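Can a Robot Make Your Breakfast Yet?

By Esther Ndung'u

Think about the last time you made breakfast. Maybe you got out the bread, opened a jar, scooped something onto a plate and carried it to the table without spilling (or with only a little spilling). You were probably half asleep. Your hands just did it!

Now imagine you had to explain every bit of that to a machine that has never seen a slice of bread. How hard do you squeeze? Too little and the bread drops. Too much and you get a squashed bread ball. Where is the edge of the plate? What if your brother moved the plate while you were looking at the toaster?

That is the kind of problem robot builders are working on right now, and I think it's one of the most exciting puzzles in the world.
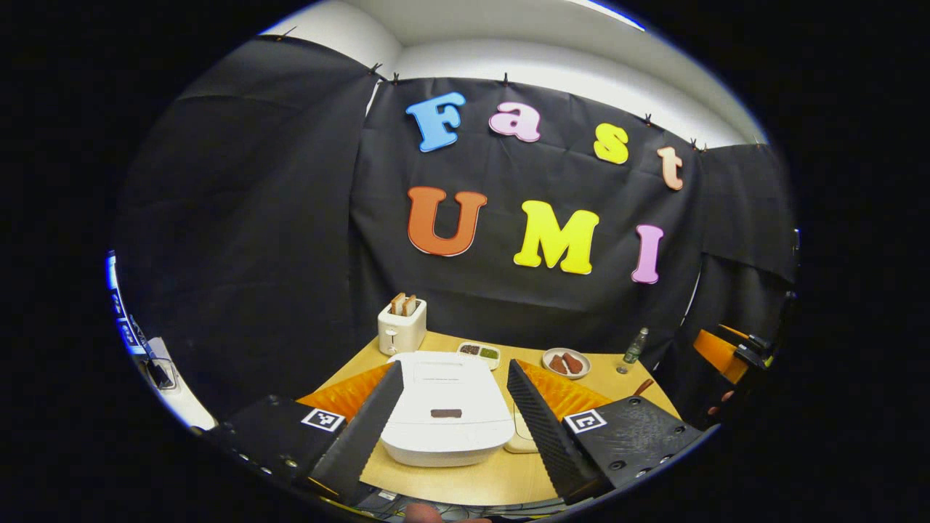 Breakfast is a sneaky sort of test. Every food on the table wants to be handled in its own way. Take the two slices of bread sticking up out of the white toaster. A slice is thin and crumbly, and you can only grab it by the part that pokes out. The green and brown stuff in the little dish is harder still, because you can't pinch a sauce. You need a tool, and that means the robot has to hold one thing in order to move another.

So how does a robot learn? One way is by copying people. A person does a job again and again using a gripper, a kind of two-fingered hand, and a camera records what happens. The computer looks for patterns in all those tries. It's a bit like learning to tie your shoes by watching your grandma do it, if your grandma was willing to do it 226 times.

Why so many? Well, if the computer only ever saw the plate in one spot, it might get very good at reaching for that spot, even when the plate isn't there. People move things around between tries so the robot has to look for them. Lids can be open or shut. Bread can be in or out.

I asked Ah-rin Ko, who teaches a Saturday robot club in Vusstead, what surprises kids most. "They think the hard part is being strong," she told me. "Then we try to pick up a grape." Her club built a small arm and named it Drerko. It took up to 70 tries before Drerko moved one spoon from a cup to a bowl, and the whole room screamed so loudly that the people next door came to check on us!
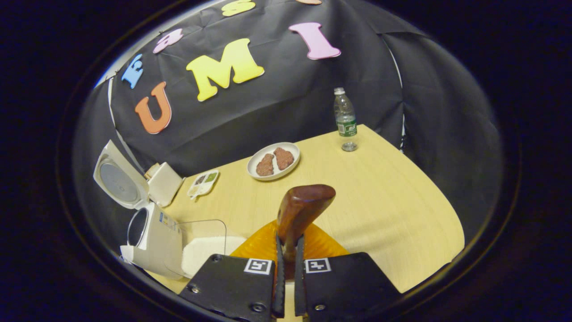

Rice is another good puzzle. To cook it you have to measure it, pour it, add water and close a lid. A lid is tricky for a robot because it swings in a curve, so the hand has to follow the curve too. And the grains slide everywhere — you can't keep track of each one, so the robot has to think about the whole heap.

What can machines do already? Some chores are pretty well solved. Dishwashers wash dishes, and round little vacuums bump around under the couch. Those machines each do one job. A robot that can do lots of jobs, in a kitchen it has never visited, is much harder. Robots in labs can do some kitchen jobs, but they're often slow, and they can get mixed up when something changes.

Try it yourself: put on thick mittens and use only your thumb and one finger on each hand. Move 15 dry beans from one bowl to another. Then try it with one eye closed. Ask a friend to slide the bowl a little while you work. How long did it take you, and how many beans ended up on the floor?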